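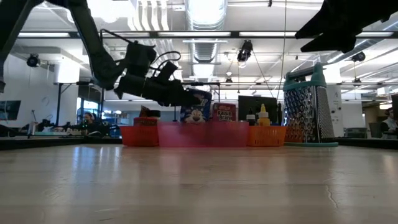
Imre Kocsis
Workshop lead, packaging and sorting bench, Floment

Notebook, bench 2
2019-08-22

Search the notebooks Search Clear

Big day for the pantry sort! I have been wanting to get the baskets out since June and today they finally had the table to themselves, three along the back edge, the big see-through pink one in the middle and an orange one either side (the left one is redder than the right, which matters to me if to nobody else on the bench).

First thing to write down, before I forget it: the pink bin is a joy. You can tell at a glance that there is something behind it without leaning over, and everything back there picks up a bit of pink. The slotted basket and the lattice one both look smart but you have to get your eye close to the holes to make anything out. If Herilow still has the pink ones I would like two more. Same size please, no lids.

Cereal. Both boxes are the tall awkward sort and they are my favourite things in the whole set. The blue one with the cartoon face sticks up well above the rim of the pink bin, and the Raisin Bran next to it is so red that you can pick it out from the door. I tried to get the Pillville list to agree with me that cereal is one category and it does not, it wants "breakfast" and "dry goods" as separate lines, and then puts oats in both. For our labels I am going with CEREAL, in capitals, done.

Sauces and small bottles next, over on the right. The yellow squeeze bottle is down as mustard on my sheet. The little white bottle with the black cap has gone down as "small white, black cap" until somebody tells me what it ought to be called. Squeeze bottles are fun to sort by hand because they have a proper waist to grab, but the pointed cap makes them top-heavy to look at and everybody picks them up too gingerly. Try one with your eyes shut, it is lovely.

The small packet on the left (dark red and brown) is a nuisance. It sits low and the basket rim hides a good part of it. Options:
- stand it on an upturned tub
- swap it to the front of the basket
- leave it and call it the hard one
I like the third. A pantry at home has things hiding at the back, so ours should too.

The grater stays with the kitchen tools and does not go in a food basket, whatever the old label says. I have crossed out the old label.

Sheet totals, copied from the folder so I have them in one place: 56 lines on the pantry list, 800 labels left on the roll, job number 2516. The labels are the good ones that peel off clean. Do not use them on the wooden table all the same, the finish is too nice. There is a hairline crack towards the near right corner, very thin, which I have put a pencil note about in the bench log. It does not catch a fingernail. Would be good to oil it over a weekend when the bench is free.

Light: the overheads leave long pale streaks on the wood. Pretty, but glossy packets are going to be a pain to read on it. A tea towel under the front row might do it, or the grey felt from the drawer if it has come back from Kocsis family sewing duty (my fault, sorry all).

To do
Ask Herilow about pink bins
Print CEREAL, SAUCES, TOOLS
Find a proper name for the white bottle
Tins! We have no tins and a pantry without tins is hardly a pantry
Send Pillville the oats question again

Next go I want to try sorting by height first and by food second. I think it will look a mess and be much quicker.

We use cookies to remember your notebook settings. Accept Manage

Contact the workshop | © 2019 Floment | Back to top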